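March 2018

**Split shipments, duplicate hold, Catari settlement file**

Carried over from the January entry: the duplicate check in the settlement loader is holding captures that look fine on the merchant side. Asadi ships most orders in parts and captures each part when it leaves the warehouse, so one authorization can have several captures against it. The loader treats some of those as repeats of the first and parks them in the hold table. Parked captures don't go into the payout total, and the merchant gets a short deposit with no line explaining it.

Setup for this round:

- Loader at the current release, unmodified, on the Stakville test box
- Mastero gateway export for the same period, used as the reference
- Catari settlement file, full, not the trimmed copy from January (the trimmed copy dropped the trailer record and the totals couldn't be checked)
- Hold table emptied before each run

The file has 3,037 capture records. Header and trailer agree with the record count. Gross in the trailer agrees with the sum of the detail lines. So the input is good, and whatever goes wrong goes wrong after parsing.

**Run A, existing rule**

The existing rule compares a capture to earlier ones on authorization code, amount, last four of the card and merchant ID, inside a window of 18 hours. Any match on all of them goes to hold. Result was 20 records held. Pulled each one by hand against the Mastero export. Of these, 16 have their own gateway reference and their own shipment ID, and are legitimate partial captures. The other four are true repeats: same gateway reference, same shipment ID, sent twice after a timeout.

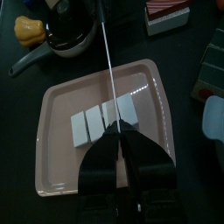
Equal amounts are what trips the rule. Asadi sells by the case at one price, so an order of several cases shipped separately gives several captures with the same amount, same authorization, same card. The loader has nothing else to look at. It is the same difficulty as with the four white blocks in a row on the pink tray: they look cut from a single bar, and two stand nearly touching, but they are still separate pieces and have to be counted separately. What separates our records is the gateway reference, and the rule never reads it.

Checked whether it is safe to read it. The reference is in the detail line, in the field our layout document labels "merchant use 2." The parser already loads that field and then drops it before the compare step. It was populated on every Catari record in the file. Left-padded with zeros on the Catari side, unpadded on the Mastero side. Strip before comparing.

**Run B, reference added to the compare key**

Changed the key to authorization code + amount + merchant ID + gateway reference. Left the window alone. Dropped last four, which adds nothing once the authorization code is there.

The true repeats are held. The partials all pass. Payout total for Asadi now matches the Mastero export to the cent, before fees. Run time not measurably different.

Note on method: first attempt at Run B gave the same holds as Run A. Cause was a stale config on the test box; the loader reads the key list at service start and I had only reloaded the job. Restart the service, then run. This cost most of the morning and should go in the readme.

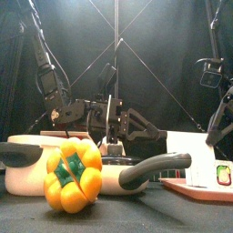 Fees were left out of the compare so far, so went back and did those. The per-item fee is charged per capture, not per authorization. When a partial is parked, its fee is parked too, but the Catari fee record arrives in the month-end file regardless and is posted with no matching capture. That explains the orphan fee lines in the January report, which had been put down to a rounding problem. There is no rounding problem. Closing that item.

Side effect to watch: once parked partials are released, their per-item fees will try to post a second time. The fee loader keys on authorization code only. It will see the orphan line from month end and skip the new one, which gives the right total by luck. If the fee loader gets the same key change as the capture loader, that luck goes away and the backlog will double-post. Order of work therefore matters:

1. Release the parked partials under the old fee key.
2. Confirm the orphan lines are matched and cleared.
3. Change the fee key.

Don't combine steps 1 and 3 in one deployment.

**Run C, missing reference**

Wanted to know what happens if a capture comes in with the reference blank. Catari fills it in, but other acquirers might not, and voice authorizations keyed by hand have nothing to put there. Blanked the field on a copy of the file for one merchant and reran.

With the field blank the new key falls back to authorization, amount and merchant, a looser match than the old rule since last four is gone. Partials of equal amount are held again. No worse than today for Asadi, but it is a quiet failure. Two choices:

- Treat a blank reference as unique and let everything through. Risk is paying a merchant twice on a real repeat, then having to claw it back.
- Treat a blank reference as suspect and hold, but write a reason code so support can see why.

Prefer the second. A short deposit with a reason code can be answered in one phone call. A clawback takes a notice to the merchant and a debit that may be returned, and if the account has closed in the meantime it comes out of the reserve or out of our own pocket. Put last four back in the key for the blank case only.

Reason codes proposed:

| Code | Meaning | Action |
|---|---|---|
| H1 | Full key match, reference present | Hold, drop at end of window if gateway confirms repeat |
| H2 | Key match, reference blank | Hold, manual review |
| H3 | Capture total exceeds authorization | Hold, manual review, notify risk |

H3 does not exist today. Added it after noticing that nothing in the loader sums the partials against the authorized amount. No record in this file exceeds it, so H3 is untested on real data.
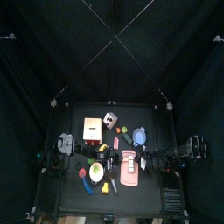

Built two test records for H3 by hand: one order where the last partial goes over by a dollar, one where it lands exactly on the authorized amount. The first is held, the second passes. Have not tested the case where a partial is reversed and then recaptured. The running sum needs to subtract the reversal first, and I don't think it does. Reversals come in a separate record type lower down in the file, after all the captures, so a single pass will always see the recapture before the reversal. Either sort the records before summing or make two passes. Two passes is simpler and the files are small.

**Window**

Left at its current length for now. Checked the true repeats: every one arrived in the same batch as its original, so a much shorter window would have caught them. A shorter window would also reduce H2 holds. Against that, a gateway retry after a long outage could arrive in the next batch. Not enough data in one file to set it. Leave alone.

**Open**

- Readme note on service restart
- Rename "merchant use 2" in our layout doc to something meaningful
- Two-pass sum for H3, plus reversal test
- Ask Catari whether the reference is guaranteed on all card types or only happens to be filled
- Statement wording for held captures. Currently the merchant sees no line at all. Suggest "capture under review" with the amount and the order number
- Backlog count for merchants other than Asadi that ship in parts. Query written, not run against production

Test files and both config versions are in the shared folder under the loader directory. The blanked copy from Run C has "norref" in its file name (typo, leave it, the script expects it).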